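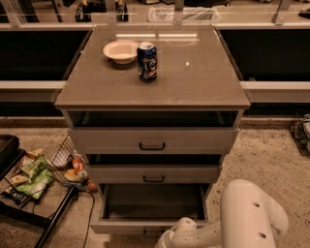

Nightstand with three drawers, bowl and can on top.

Room Attendant and Tidying Assistant – Konthorpe Guest Apartments

Konthorpe rents furnished apartments for short and long stays. We are looking for 2 persons to join our room team from February. The position is part-time, with morning hours, and can become full-time later.

Your work is mostly in the bedrooms. After each guest leaves, you open all drawers of the nightstands and dressers, check them to the back and close them again. Bowls and cups go to the kitchen, cans go to recycling, and the furniture tops are wiped. You vacuum the carpet, also under the bed. Things which guests forgot are put in a bag with the apartment number and brought to the office the same day.

We ask for:
– good eye for small things
– ability to kneel and to lift light furniture
– basic English, spoken and read
– respect for the belongings of other people

Experience in a hotel is welcome but it is not required. In the first two weeks you work together with Ankica Bošković, who leads the room team and will show you our checklist. Work clothes and shoes are paid by us. Please note that we have no elevator in the Nillitz building.

To apply, send a short letter and your phone number to Fadwa Ezzat, Konthorpe Guest Apartments, P.O. Box 3158. Write the reference 1017 on the envelope. A photo is not necessary. We answer every letter, also when the answer is no – please allow us a little time for this.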